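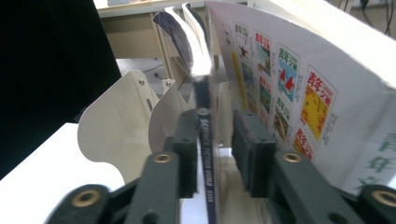

Saranya Kurup: Oh, I'd never keep mine upright! Two years in a rack and the spines start to lean, and then the whole magazine has a curl you can't press out.

vimala_a: Mine have stood since January with no curl at all – dividers close together, that's the trick, and I'd much rather read a title off the spine than dig through a pile.

Saranya Kurup: Well, you must have thicker paper than I do, dear. I lay mine flat in a drawer, all 95 of them.

mani_f: Flat for the old ones, standing for whatever I'm still reading (my wife disagrees).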